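Intro to Automation, Week 10
Notes to go with the open day visit
Coralie Waaka

Hi all. A few of you missed the trip to the Grastcombe open day, and the rest of you were (I noticed) mostly looking at the snacks, so I've written up what I think you'll want for the assignment. Bring these notes to Monday's class, marked up if possible. I love it when people scribble on my handouts!

We started with Kristaps Rebane, who runs the small arm bench. He gave us 15 minutes of talk and then let the demos run, and I thought the talk was the best short introduction to grasping I've heard in a while. His main point was that picking something up is really three jobs. You have to decide where to touch it, you have to get the fingers there without knocking it over, and then you have to squeeze just enough. We tend to worry about the squeezing, and he said most of his bad days come from the middle one.

For a box or a block, where to touch is easy. You pick two flat sides that face each other and close on them. A cup is more interesting. You can go around the whole outside, if your gripper opens wide enough, or you can do what's called a rim grasp, with one finger inside the wall and one finger outside. The wall is thin, so the fingers hardly need to travel once they're in place. The catch is that you have to come in at the right angle, and the inside finger has to clear the rim on the way down. 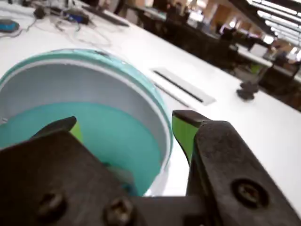 Somebody (Tegan, I think?) asked why you wouldn't always grab from the outside, and Kristaps had a nice answer. Going around the outside means your opening has to be wider than the object, and every gripper has a limit. A rim grasp only cares how thick the wall is. On the other hand, if you hold a cup by one side, its weight hangs off to the other side and it wants to tip. Soft pads help a lot with that. Please put both halves of this in your write-up, because last year I got 48 papers that gave me one half or the other.

Words you should be able to use by Monday:

Approach: the path the gripper takes on its way to the object.
Rim grasp: one finger inside the wall, one outside.
Opening: how far apart the fingers can get.
Compliance: how much the pads or fingers give when they touch something.
Occlusion: when one thing blocks the camera's view of another. The gripper itself is often the thing doing the blocking, which surprised a few of you.

After the break Divina Cabrera took over and talked about sorting, meaning put this thing in that container, over and over. She said her team likes to do 300 tries of a task before they believe any number that comes out of it. I know that sounds like a lot for a task a toddler can do — but think back to our coin flip lab and how different your first 10 flips looked from everybody else's. 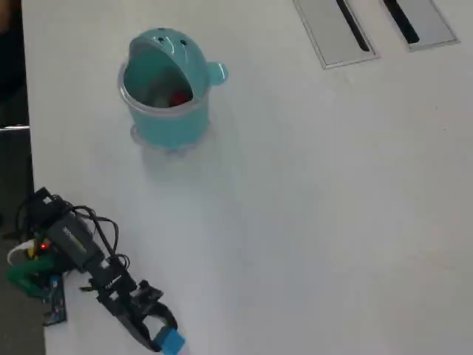 Placing is the half of pick and place that gets skipped in the textbook, and I was glad Divina gave it so much time. The arm has to know where the opening is, which way it faces, and how much room there is around it. Compare a plain open bowl, where you can drop things straight in from above, with the teal creature cup. Its head curves over the back and the mouth is at the front, so coming straight down over the head gets you nowhere. Then look at the blue cube in the gripper and ask yourself which way you'd turn the wrist to get it through that mouth. Sketch it! Stick figures are fine, and I'd much prefer a messy drawing with arrows to a tidy paragraph.

For next time:

Write one page on the visit. Pick one object from your own kitchen and describe two ways a two-fingered gripper could hold it, with a problem for each. Add your sketch on the back. Anahera Quinlan is covering the Monday lab section, so hand the paper copy to her if that's your group. Everyone else, leave it in my tray before class.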